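Print | E-mail

1/ ok so the Skurnstead council sent round the new recycling rules and my whole building is confused. I read all of it on the train. thread

2/ biggest change first. from April, no more single stream. Two bins per apartment, you sort at home. the chute is trash ONLY

3/ bottles: caps ON now. I know. we spent years being told caps off. The new sorting place out at Fullard wants them on, small loose caps fall thru the screens

4/ rinse, don't scrub. quick swish and dump it. Labels can stay

5/ pizza boxes. Greasy bottom = trash. clean lid = paper. yes you have to rip it in half. Kwabena Appiah downstairs has been doing this for years and is unbearable right now

6/ bags. do NOT bag your recycling. loose in the bin. a tied bag gets pulled off the line and the whole thing goes to landfill, even if everything in it was fine

7/ color of the bin does not matter indoors!! any two you can tell apart. Only the curb ones have to be the city kind
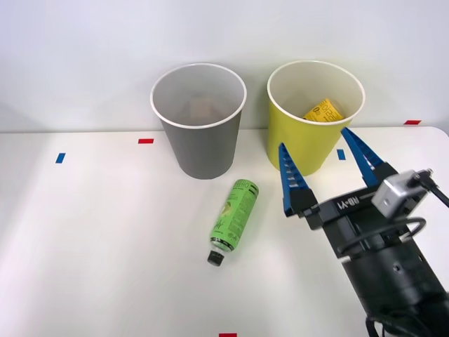 8/ glass is seperate. Not in either bin. Walk it to the drop-off behind Coppens, the one by the loading dock, open till 8 most nights

9/ batteries, still no. never. Hardware store on Zinton Street takes them, little box by the register, also takes ink cartridges

10/ fines. everyone asking. first time is a warning sticker. after that it goes to the BUILDING not you, 400 and then 800 if it keeps happening. so your landlord will suddenly care a lot

11/ Mỹ Mai asked about yogurt cups. rule sheet says page 2, "rigid tubs accepted," so yes. Foil lid off, foil goes in trash unless you ball up a bunch of it

12/ black takeout trays are a no. I reread that part twice hoping. they stack up so fast in my kitchen ugh

13/ the sheet is only in English so far, other langauges "coming soon." If you can translate pls email the council office, they had 700 printed and that's not even one per building on the east side

14/ ok my stop. will answer replies tonight, someone already asked about egg cartons (paper ones = paper, foam ones = trash)

Print | E-mail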